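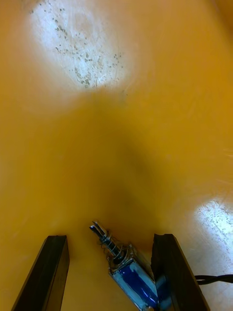 Can I keep running the cell if the solenoid plunger sticks only once in a while?

Please stop using it until the solenoid has been changed. A plunger that sticks once can leave the tool lock open the next time, and then the tool is held by nothing but friction.

Tolby Replacement Solenoid for the Foda Tool Lock
Part no. 874
Push-pull type, with return spring and twisted leads
Updated 11/02/2021

If you've landed on this page, chances are you've had a dropped tool, or a worrying click where there used to be a good solid clack, and we're sorry about that. We've had it happen in our own shop in Fitville, on an arm we thought we knew inside and out, so please don't feel you did anything wrong. This is the part that fixes it, and we've tried to put everything we learned along the way on the same page so you don't have to go hunting through three manuals like we did.

What went wrong with the old one

The Foda tool lock uses a small solenoid to pull back a pin when the arm changes tools. Power on, pin back, tool comes free. Power off, the spring pushes the plunger out again and the pin drops into its groove. It's a nice simple arrangement and most of them run for years without anybody giving them a thought.

The trouble came with the original solenoids on locks with serial numbers from 1000 to 4000. The spring on those was a little on the soft side, and if the coil was left energized between tool changes (plenty of older programs do exactly that, ours included!) the plunger got slow to come back. The controller only checks that the coil has been switched off. It has no way to tell where the pin is, so the arm would happily lift away with the lock half open. In our case it let go of a sanding head above the bench, and Saqib Dhanial, who was setting up the next job, heard it land before he saw it. Nobody was hurt, thank goodness, but the head was bent and we all had a rather quiet lunch.

Horacio Sosa took the lock apart that afternoon and found the plunger sitting most of the way in with the power off. He tapped the body with a screwdriver handle and out it popped, as if nothing had ever been the matter. That's what makes this fault such a nuisance to find, and it's the reason we'd ask you not to trust a lock that seems to have cured itself.

What you get

One solenoid with the stiffer return spring already on the plunger, in an open metal frame with a blue-wrapped coil and two black leads twisted together. The slotted plunger head takes the same pin as the original, so you can keep your old linkage if it's straight. The fixing screws are not included. Yours will be fine to use again unless the heads are chewed up.

Fitting it

Support the tool on the bench, or better still take it off altogether, before you touch the lock. Switch the arm off at the wall and hang your tag on the switch. The stop button on the pendant leaves the lock circuit live on some controllers.

Take off the lock cover, unplug the leads, and slide the linkage pin out of the plunger slot. Two screws hold the frame. Put the new solenoid in the same way around, do the screws up finger tight, and work the plunger in and out by hand a few times. It should spring back cleanly from any position with no scraping. If it drags, the frame is a touch crooked, so loosen the screws, nudge it over and try again. Then snug everything down and run the leads back along the channel, well away from the pin.

Please don't oil the plunger. Mudassar Rajput tried it for us on a test lock and it worked beautifully for a while, then picked up dust and stuck worse than ever.

Before you go back to work

Run 40 tool changes at slow speed with an empty tool plate, keeping everyone outside the fence, and give the plate a good tug between changes with the arm stopped and isolated. It's dull, we know, so put the radio on. While you're at it, look through your program for any place where the lock output stays on after the change is finished, and switch it off there. The new spring is stronger, but it still won't thank you for a hot coil.

Which locks it fits

All Foda tool locks with the two-screw cover. It does not fit the Steinbach conversion plate, where the frame sits on its side. For that one, write to Yasir Durrani at the parts desk.

Returns

If you'd like your old solenoid looked at, put it in the box the new one came in, with a note of the lock's serial number and how long the coil stays on in your program. Agnese Jankauskaitė tests the returned ones and will write back to you with what she finds.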